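Sorting snack bars into bins — the quick way

Posted 17/10/2021 in Pantry

Doing this fast, between two other jobs. Granola bars, three bins, one table.
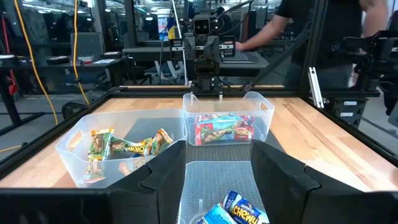 Do you need to keep the cardboard boxes? Keep one panel if you want the date and the ingredients list, recycle the rest. I cut mine out and stick it inside the cupboard door with tape.

What you need

Bins with cut-out handles. Clear is best, you see what's low without pulling anything out. Mine are from Polwood, item 489, but any will do. Different sizes are fine.
A table you can reach across.
Scissors. Marker. Tape.

Steps

1. Measure the shelf first. Depth, then height. I skipped this once and had to return a whole set to Falov, postage on me.

2. Wipe the bins out. Crumbs get in the corners.

3. Open every box before you sort anything. All of it out on the table. Looks awful for a minute.

4. Check dates. Oldest ones go in the front.

5. Sort by flavor, or by wrapper color if kids will be doing the refill. Color is quicker. Chewy ones apart from the crunchy ones — the crunchy ones break if there's weight on top.

6. Stand bars on end in the small bin, they pack tight that way. In a big bin just lay them flat, they fall over anyway.

7. Odd ones get their own bin. Last two of a flavor, the half-size ones, whatever came home in a backpack. Put that bin closest to the door so it gets eaten frist.

8. Label on the short side, under the handle. Tape, not those chalk stickers, they peel.

Refilling

Don't top up from above. Tip out whats left, new ones in at the back, old ones in front again. Takes a minute.

If you buy the warehouse size, leave the extra sealed somewhere cool and only fill from one box at a time.

Next up: the tea drawer, also a mess. Probably in July when the new shelves are in.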